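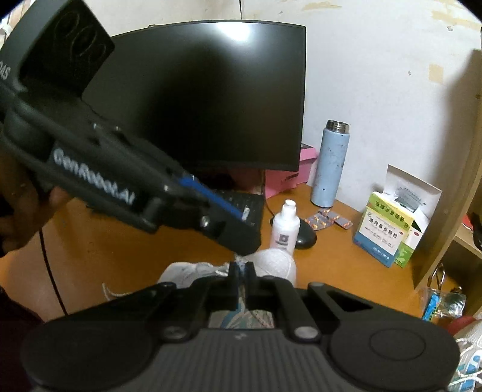

Figure 1. Two hand-held grippers in use at a desk, seen from the camera on one of them.

Progress report: Jandis perception software
Prepared for the Borken program office, 22nd September
Submitted by Gráinne Hanrahan, project lead

Work in this period centered on time alignment between paired hand-held grippers and on the segmentation of small household items. The alignment module was rewritten in May and now runs on all incoming recordings. To date 1,843 recordings have passed through it, and the results are stored with the version number of the software that produced them.

Segmentation remains the weaker part of the system. Crowded desks, with bottles, cartons and blister packs standing close together, still cause neighboring items to be merged into one. Aidan Mac Giolla has tested two revised models against the May baseline. The second separates flat packs more reliably but is slower, and it has not yet been adopted.

The planning interface, led by Mali Trevor, is three weeks behind schedule. The delay follows a change in the message format requested by Phelan. No additional funds are requested.

In the next period the team will complete the interface, retest the slower model on shorter recordings, and deliver the operator manual. Questions on the budget tables should be directed to Danish Tanoli.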